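Redus Kitchen Kit: Frequently Asked Questions

What comes with the kit?
Redus ships with the arm, a two-finger gripper, a power supply and a set of sample tasks. The play kitchen is sold separately as part number 1159.

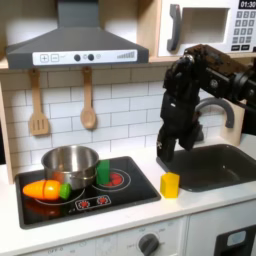 Redus arm over the kitchen counter, gripper open.

Can I use my own objects?
Yes. Blocks, play food and small pots all work if the gripper can close on them.

How long is the warranty?
Ninham covers parts for 1000 hours of use.

We use cookies to improve this site. Accept | Manage settings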